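Flumby says its window spray saves water. The numbers are thin.

Cimstead renters will find a free bottle of glass cleaner in their mailboxes this May, paid for by Flumby, the company that makes it. The mailing goes to 1,000 apartments. A card tied to the neck says one bottle will keep windows clear "for a whole season" and cut the water used on them by almost 21 percent.

That last claim deserves a second look. Flumby's own fact sheet says it comes from a trial in 202 homes, where people were asked to guess how much water they had used before and after switching. No meters were read. The company would not say how many homes dropped out, or whether the people taking part got the product for free.

"If you hand me a bottle and ask me if I've been good, I'll say yes," said Chun-hung Lai, who manages three apartment buildings on the east side of Cimstead and has cleaned their lobby windows himself for years. He uses dish soap, a bucket and an old rag. He also doubts that a season without streaks is possible on a street with bus traffic.

Sebastião Barros, a spokesman for Flumby, said the trial was "a first step" and that a larger one is planned. Asked when, he said the dates had not been set. He gave the same answer in the winter, when the spray was sold under the name Nesis with a different label and, by the company's own account, the same formula.

The price has changed, too. Nesis sold for less than $6. The Flumby bottle will cost $8 once the free ones run out, and it holds slightly less.

The city has not backed the mailing, although the card carries a blue water drop that looks a good deal like the one on Cimstead water bills. A clerk at the water office said it had received calls from people who took the card for an official notice. Barros called the likeness a coincidence.

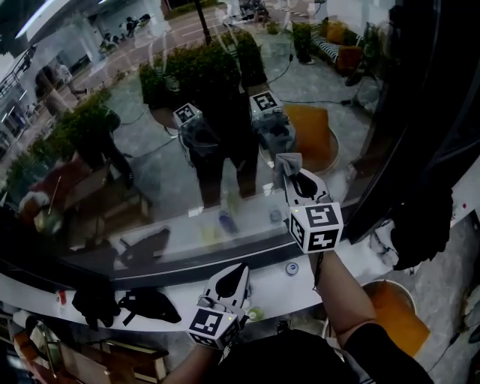 A folded gray cloth held against a large window.

Washing windows makes up a tiny share of what a household uses in any case. Even if the claim holds, a renter who cleans the glass twice a year would save less than a leaky faucet wastes in a few days. Flumby's card does not mention faucets.

Renters who do not want the bottle can leave it at the Yau Street recycling center, unopened, until the end of the month.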